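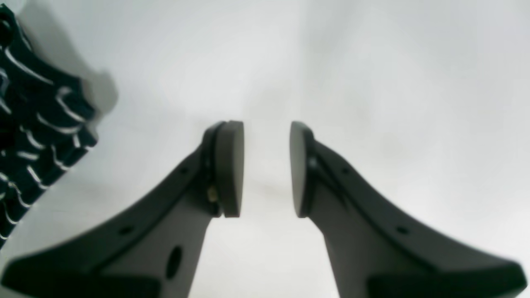

Home Courses Student Work Library Contact

Shade and Seating at Bus Stops on the Nakora Line

Introduction

Our group looked at bus stops in Ploltano, mainly on the Nakora line, which runs from the Tillura neighborhood to the downtown transfer station. All of us ride it to get to class. In September the west-facing stops are hard to stand at in the afternoon, and we wanted to know how many stops have any shade at all, how many have a place to sit, and what riders do when there is neither.

The original plan was to cover every line in the city. We dropped that after the first week. The Nakora line alone has stops on both sides of the street for most of its length, and walking it took longer than we expected.

Background

Ploltano put in most of its bus shelters when the Nakora line was still two separate routes. The shelters went to the stops that were busy then. When the routes were joined, the timetable changed and so did the places where people get on. The stops near the Mersha shopping center are now the busiest outside downtown, but they were minor stops at the time and most got only a pole and a sign.

A standard shelter here has a roof, a back panel and a bench for three people. The roof is narrow. At noon it shades the bench. By the middle of the afternoon the shadow has moved behind the shelter or out into the street, depending on which way the stop faces. This matters later in the report because "has a shelter" and "has shade" are different things, and the city's own list only records the first one.

Methods

We split into two pairs. One pair walked the outbound side and the other walked the inbound side. At each stop we wrote down whether there was a shelter, a bench, a tree within a few steps, a building or wall that threw shade on the waiting area, and a trash can. The trash can was added because one of us was interested in it. We did not use it in the results.

We went out at 3 p.m. on clear days, because that is when shade is most needed and when school riders are waiting. A stop was marked as shaded if a person could stand in shade and still see the bus coming. We added the second part after the first day, when we noticed that several stops had good shade behind a wall where a driver would never see you.

We also handed out a short paper survey at the Tillura end of the line, at Mersha, and at the downtown transfer station. It asked how long the person usually waits, where they stand or sit while waiting, and whether they had ever skipped a trip or changed the time of it because of heat or rain. We collected 133 surveys. Some people left one or two questions blank, and we kept those surveys and used the answers we had.

Finally, we sat at the main Mersha stop over several afternoons and counted boardings. The total was 886. We compared this with the stop's place on the city's list of shelters planned for replacement, where it does not appear.
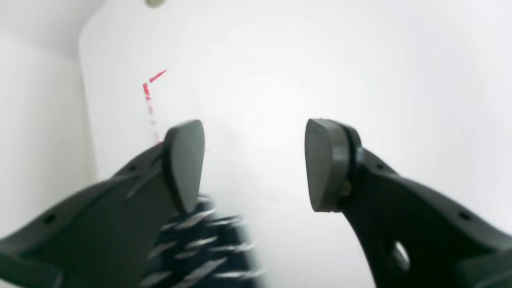
What counts as a bench caused more discussion than any other part of the form. Some stops have a low wall that people sit on. Others have a planter edge or a step in front of a closed store. In the end we recorded a bench only if it was put there as a bench, and wrote the rest in the notes column. If we did this again we would have a separate box for informal seating, because the notes turned out to be difficult to add up.

Results

Only 16 stops on the line met our definition of shaded at the time we visited. Fewer than half of those had a shelter. The rest got their shade from street trees or from buildings close to the sidewalk. Several stops with a shelter had no usable shade at 3 p.m., all of them on the side of the street that faces west.

Benches followed the shelters closely. Where there was a shelter there was nearly always a bench, and where there was no shelter there was nearly always nothing. The exception was the stretch through Tillura, where a few stops have an older metal bench and no roof. These were hot to the touch in the afternoon and we did not see anyone use them while we were there. Riders at those stops stood under the trees on the other side of the sidewalk.

On the survey, the most common answer for where people wait was "wherever there is shade," even though the form listed the bench and the shelter first. People wrote in places we had not thought of, including the doorway of the pharmacy and the shadow of the stop sign pole. Two people said they wait at the stop before or after their own because it has a tree.

Older riders were more likely to say that seating mattered to them than shade. Students were more likely to say shade. We did not ask for exact ages, only a range, so we do not want to push this too far.

The question about skipped trips got mixed answers. Many riders said they have no choice about when they travel. Those who did change their plans mostly moved shopping trips to the morning. Rain was mentioned less than heat, but the survey was done in a dry month and people may have been thinking about what was in front of them.

Discussion

Trees did more than we expected. A medium street tree on the south or west side of a stop shaded a larger area than a standard shelter, and for more of the afternoon. A tree takes years to get to that size, though, and it gives no seat and not much cover in heavy rain. At Mersha there is no open soil near the stop, so planting would mean cutting into the sidewalk.

Turning the shelters might help at some of the west-facing stops. A side panel on the sunny end would be simpler. We measured the shadow of one shelter with a tape and found that a panel on the southwest end would have kept the bench in shade during our visit. We only did this at one stop, and the sun angle will be different in other months.

We also think the list the city uses should record shade at a set time of day. Someone with our form could do the whole line in two afternoons.

Limits of the project

All the stop visits were in one month. We did not visit in the morning, when the inbound side is busier. The survey was handed out only at three places, and people in a hurry did not take one, so riders with longer waits are probably counted more than they should be. Our boarding count missed some people when two buses arrived together and the doors opened at the same time. We aimed to survey riders on the bus as well and would have needed permission that did not come through before the deadline.

The printing budget for the surveys was $100, which covered the forms, clipboards and pencils. The pencils ran out first.

Next steps

The spreadsheet with all stops is stored in the class folder along with the blank form. Another group could repeat the visits in winter and add the morning. We would suggest starting at the downtown end, where the stops are close together, and leaving Tillura for a second day. The hill between the two is steeper than it looks on the route map, and there is no water fountain until the library.

Filed under: Student Projects, Streets and Transportation

Related projects
Crosswalk Timing Near Tillura Elementary
Where Does the Rain Go? Storm Drains in Downtown Ploltano
Parking Lot Temperatures at the Mersha Shopping Center
A Survey of Bike Racks and Who Uses Them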